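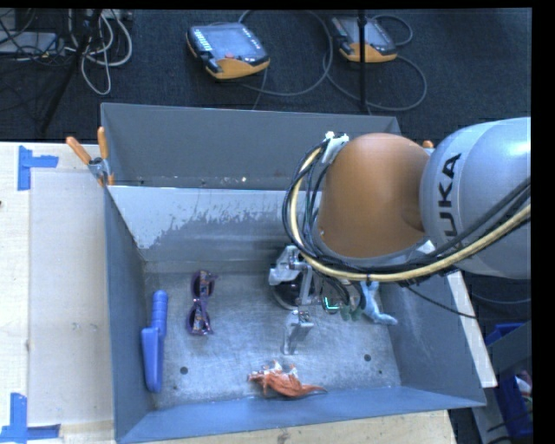

Sorting out a metal bin

Open bins fill up with whatever has no home. I keep the rules short.

Everything comes out first, including the small stuff in the corners. Sunglasses go in a hard case or they come back scratched. Tools with handles lie flat, all facing the same way. A bare metal floor marks easily and is noisy, so I cut a felt liner 2 mm short on each side to let it drop in past the slope.

Sloping sides cost space at the base. Measure the floor, never the rim. My first liner was cut to the rim and rode up by 11 mm.

Abena Asante in Eniscombe asked about glue. I don't use any. The liner lifts out for washing, and mine has had 13 washes since October with no fraying.

Next job is the drawer under the bench.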